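Mar 2, 2018
Treltcombe shed, bench build, cont.

Both arms back on the frame. Swapped the elbow servo on the right one for the spare, old one was buzzing at hold. Cindo config reloaded, joint limits retyped by hand because I'd saved over the good file. Backup is now in the Fourie folder, leave it alone please.

Cable loop under right wrist still too long. Wants a clip halfway up the forearm. Left one same story but less urgent. Grippers both open and close on command, left a bit slower, havent looked into why.

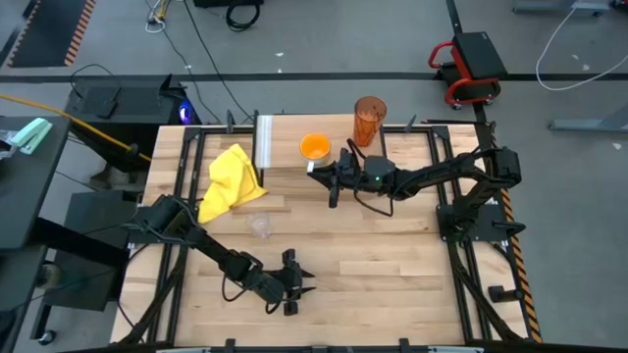

Right gripper beside the orange bowl, cup behind it, left arm parked low with fingers open. Yellow cloth at left.

Ran the bowl approach 16 times at low speed. 2 bumps, both on the rim, both coming in too flat. Raised the approach height a touch and carried on. Log is 1,324 lines, most of it the same timeout warning, need to shut that up before it hides a real one.

Cloth not attempted. Fold routine from November won't run on the new Beris firmware, it wants the arguments in a different order. Ugh.

Next:
- clips for cables
- re-zero left shoulder, then tighten, in that order this time
- try 400 ms delay before grip close
- cup after bowl, only if bowl is clean
- metre of sleeving, black, we're out

Breaker for the bench is off, main lights on thier own switch.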